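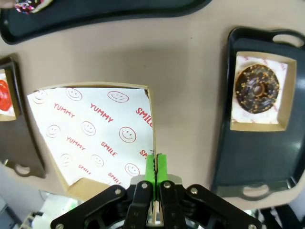 *Boîte alimentaire en carton garnie d'un papier imprimé.*

# Emballages à emporter : la collecte séparée démarre en février

**20 novembre 2019** – Les restaurants, boulangeries et traiteurs du centre-ville devront trier leurs emballages en carton souillés à partir de février. Le conseil communal a adopté lundi soir le règlement qui crée une collecte distincte pour les boîtes à emporter, les papiers de garniture et les sachets. Le texte concerne 128 établissements, tous situés à l'intérieur des boulevards.

Jusqu'à présent, ces déchets partaient à l'incinération avec les ordures ménagères. Le carton propre était déjà repris avec les papiers, mais le centre de tri refusait les lots tachés de graisse. À l'avenir, les boîtes seront envoyées à la plateforme de compostage du Nerkener, à la sortie nord de la ville, à condition de ne comporter ni film plastique ni vernis.

C'est sur ce dernier point que les discussions ont été les plus longues. Beaucoup de papiers de garniture reçoivent un traitement contre les graisses, et les commerçants ne savent pas toujours lequel. La commune demandera donc une attestation au fournisseur. Les encres seront elles aussi examinées, l'exploitant de la plateforme n'acceptant que celles qui sont autorisées au contact alimentaire.

La société Flasulent, retenue pour le ramassage, passera 2 fois par semaine, le mardi et le samedi avant 9 heures. Elle fournira à chaque établissement un bac brun fermant à clé. Les bacs devront être sortis la veille après 20 heures et rentrés avant l'ouverture. En cas d'erreur de tri, le bac sera laissé sur place avec un avis. À la troisième erreur, le commerçant recevra une facture pour l'enlèvement.

Le service coûtera 17 euros par mois et par bac. Les établissements qui n'ont pas de place pour un bac individuel pourront partager celui d'un voisin, à condition de le déclarer avant la fin de l'année. Une enveloppe de 4000 euros est prévue pour aider les plus petits commerces à remplacer leurs stocks d'emballages non conformes. Les demandes seront traitées dans l'ordre d'arrivée.

Branislav Kováčik, gérant de la pâtisserie Trnka, rue des Tanneurs, a déjà changé de fournisseur. Il achète désormais ses boîtes chez Olotwood, sans fenêtre transparente. « Les clients aimaient voir les gâteaux à travers le couvercle, il a fallu s'habituer. Pour le prix, la différence est de quelques centimes par boîte », explique-t-il. Il regrette en revanche l'horaire du samedi : « À cette heure-là, la ruelle est pleine de livraisons. Le camion ne passera pas. »

L'échevinat répond que le circuit pourra être modifié après les premières semaines. Une rencontre avec les commerçants de la rue des Tanneurs et de la place du Marché est prévue avant le démarrage.

Les particuliers ne sont pas concernés pour l'instant. Les boîtes rapportées à la maison doivent toujours être jetées avec les ordures ménagères si elles sont grasses, et avec les papiers-cartons si elles sont propres et vides. Les marchés hebdomadaires et les camions de restauration feront l'objet d'un règlement séparé.

Le formulaire de déclaration est disponible au guichet du service Environnement, à l'hôtel de ville, tous les matins sauf le jeudi.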